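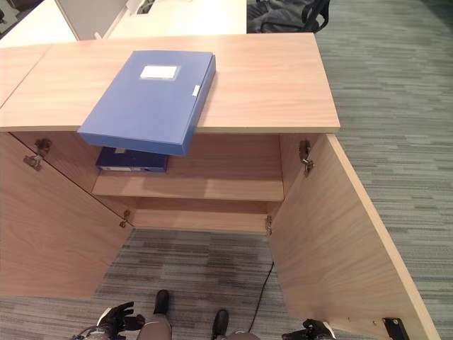 January, Plisville, room 204. Cabinet task, rules page, second go

The rules sheet has been rewritten. The old one came over from Kundov with the floor plan still attached, and it told us to keep clear of a conveyor we haven't got. Lanying Long has crossed out the conveyor and I've crossed out most of the rest. What's left is what we do, plus a few things we say we do and now have to.

Task is number 421 in Vudinero: doors open, file case handled, doors shut. The task text says "tidy the cabinet", which could mean anything and at Kundov apparently did. I've asked for it to be split into door work and case work, so a bad door doesn't mark down a perfectly decent case.

Floor, before anything walks

Loose cable on the carpet is a stop. We have been treating it as a remark. There's a thin black one coming out from under the cabinet and curving towards where the feet go, and I have written "cable noted" against it on more sheets than I care to look up. Noting it has not shortened it. From now on it is taped flat or moved before the start position is signed for, and the person who signs has walked the aisle themselves. Looking down it from the desk with a mug doesn't count.

Same goes for the carpet seams. Anything you can feel with a shoe gets reported. I don't know what height matters and neither does the sheet, which used to say "reasonable". Asked Okoth for a number, since it's their walking controller. Their reply said it depends. Put down 2 mm as a placeholder, in pencil, with my initials, so you know who to blame.

Doors

Open doors are obstacles, including the ones we opened on purpose. The upper rule used to be "doors fully open before approach", and fully open means the panel stands out in the aisle at shin height for anyone coming past. Nobody in 204 walks the wall side while a door is open and motors are live. Lanying wanted tape on the floor for this. I said people step over tape. She said people step over me as well and I'm still on the sheet. Tape it is.

Hinges: no pushing past the stop to "make sure". If a door hasn't swung as far as the plan wants, change the plan. A bent hinge arm takes a week to replace and in the meantime the door hangs like a loose tooth.

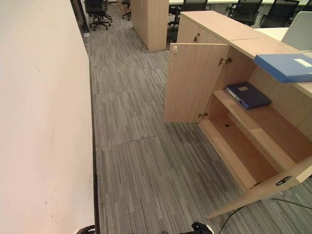

Things left on top

Start state for the case on the cabinet top has to be written down, overhang included. We've been recording "on top" and leaving it there. A case sitting square in the middle and one poking out over the opening are both on top, and they are different jobs. New wording: which edge, whether it overhangs, label side up or not. A sketch will do. My sketches will have to do.

If it's going to fall, let it fall. No diving in with a hand while the arm is moving. I know it's instinct. I did it myself last month and got a stern talk from someone who had done it the month before.

Stop button

One person holds it and does nothing else. The holder doesn't type, doesn't fetch the other folder, doesn't answer Okoth. Swap every 20 minutes and say the swap out loud. It feels silly for the first few and then you stop noticing, rather like the fan in here.

Hands

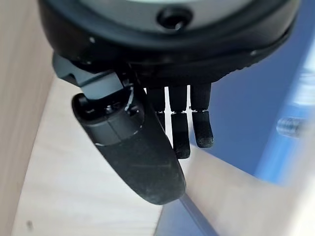 Hand checks move to the start of every block, where they used to be once in the morning and then whenever somebody remembered. Go to the open pose, hold, look properly at each finger and the joints. The open pose means thumb well away from the three fingers and nothing between them, and if you can't see daylight in the gaps the check isn't done. Wipe the pads too. There are pale specks of dust all over the thumb, and a dusty pad is a poor thing to base a grip setting on. Lint-free cloth, drawer under the printer. Not a sleeve.

Still open

Okoth's seam height.
Whether a failed hand check voids the block before it. I say yes. Lanying says yes, but only if I redo the logs.
Vudinero has no field for "stopped by holder, no fault". Using "other" for now, which already covers half of last month.
Old Kundov sheets are still pinned up by the door. Take them down before someone goes looking for the conveyor.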